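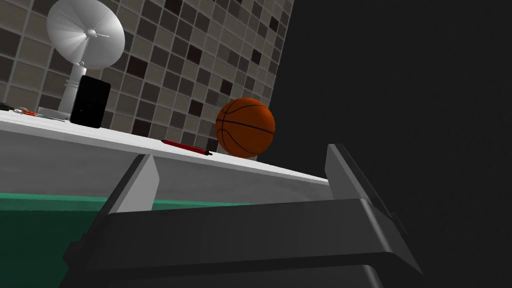

Da parte da Onsri veio a objeção de que ensinar pelo comando remoto cansa o operador e que os últimos episódios do turno saem tremidos.

Início | Projetos | Atas | Contato

Categoria: Atas de reunião

Ponto 1. Teleoperação no simulador Pondent. Cena da mesa com bola e caneta, fica como está. 800 demonstrações até junho, faltam 42. Turnos mais curtos, aprovado.

Ponto 2. Atraso no comando. Cludel vai medir denovo, sexta.

Ponto 3. Guiar o braço à mão: Arnel quer comparar com o remoto. Sem desisão, volta na próxima.

Encerrada às 12h.

Recentes
Ata anterior
Pauta: episódios descartados
Guia do operador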